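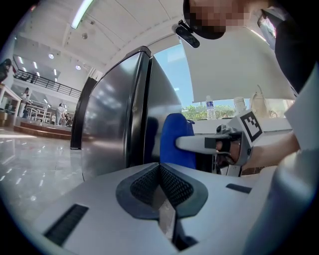
Moving the big fridge (and everything else) to the other end of the hall

So we've done it. The kitchen corner at Ultthorpe hall is no longer a corner, it's a sort of side bit by the window, and I have the bruised shins to prove it. If you only came for the flapjack recipe I promised last time, it's coming, I just haven't had a worktop to make it on.

For anyone new: a few of us cook a lunch every Wednesday in the hall, and for as long as I've been going the cooking end has been at the dark side, next to the toilets. Lovely. You chopped onions in your own shadow and then carried everything the whole length of the floor, past the stacked chairs, to where people sit. Peninah Tanui has been saying for years that we should swap ends and put the cold things and the counter by the window where there's daylight and a tree to look at. She was right and I was one of the people who kept saying "maybe after the summer". Well, it's August and it's finished, or nearly.

The fridge

It's stainless steel, it's taller than you think when you're trying to get it through a doorway, and it shows absolutely everything. I'd forgotten that about stainless steel. In the old spot it was so gloomy you never noticed. Now the ceiling lights shine in it, the floor shines in it, and I spent a good twenty minutes going at it with a cloth while Victor Mwaipopo told me I was rubbing in circles and ought to be going with the grain. (He's right about that, annoyingly. Follow the lines of the brushing, barely damp cloth, then a dry one straight after. A tiny drop of baby oil if it still looks streaky, but I mean tiny, or you'll be able to write your name in it.)

We emptied it the night before and left the door propped with a rolled tea towel. Do do this! The one time I moved house without propping the fridge door, it smelt like a pond until Christmas. We took the shelves out as well and wrapped them in old bath towels, and I put all the screws and little plastic clips in a jam jar, and then I put the jam jar somewhere so safe that it took Adhiambo Mugo half the afternoon to find it. It was in my coat.

Keep it upright if you can, go slowly, and once it's where you want it leave it standing a good while before you switch it on. We left ours until the next morning because by then we all wanted our tea anyway.

The blue thing

I've had questions about the big blue squashy thing that's wedged up against the side of the fridge. It's staying! It's soft, it's a gorgeous royal blue, and Pendo Barasa brought it down from her loft. I'd been fretting about the side of the fridge getting knocked, steel dents if you so much as look at it, and something plump in between is doing the trick for now. It also happens to be the only cheerful colour at that end of the room, apart from the sky.

Luana Prado wants to make a proper cover for it with ties. I've said yes to the cover and no to the frill.

The counter

White, under the window, and so far I'm being very strict about it. The old one had turned into a shelf for other people's belongings. Umbrellas, a bicycle pump, a birthday card to somebody called Jan that had been there so long we all felt we knew her. I've said that anything left on the new counter overnight goes in the box by the door, and what's in the box by the end of the month goes to the charity shop.

It lasted no time at all, of course. There was a bottle of water on it almost at once, and a white tub, and a white bag sort of thing next to that. I do understand it. It's the nicest ledge in the building, it's at just the right height and the light pours in, so your hand puts things down there without asking you. I may have to accept that one end is for putting things down on and guard the other end with my life.

What I'd do differently

Measure the gap, then measure the fridge with the door open. I measured it shut. Shut, it went in beautifully. Open, it wanted a good bit more room than I'd given it, and we had to shuffle the lot along again when everyone had already sat down.

Also, label the boxes on the side and not on the lid. I know this, I've moved house 3 times, and I still wrote on every single lid and then stacked them. We opened 6 boxes looking for the kettle.

And get somebody to make the lunch who isn't doing the lifting. Adhiambo turned up with a huge pan of lentil soup and a carrier bag of rolls and I could have wept. The one good thing about swapping ends on a day like that is that nobody minds eating off their knees.

Still to do

The floor at the old end needs a proper scrub. There's a fridge-shaped patch over there that is quite a different colour from the rest and I don't want to think about it until I've had a weekend off. I'd like some hooks near the window for aprons, if we're allowed to put holes in anything. Victor says he'll ask. And I want a little thermometer for the inside of the fridge, as the dial only goes from one to five and none of us has ever known what five is.

We'll be cooking at the new end from next Wednesday, all being well. It's vegetable curry and I'm on rice, so come early if you like it soft and late if you like it stuck to the pan.

Flapjacks next time – I've written it on my hand.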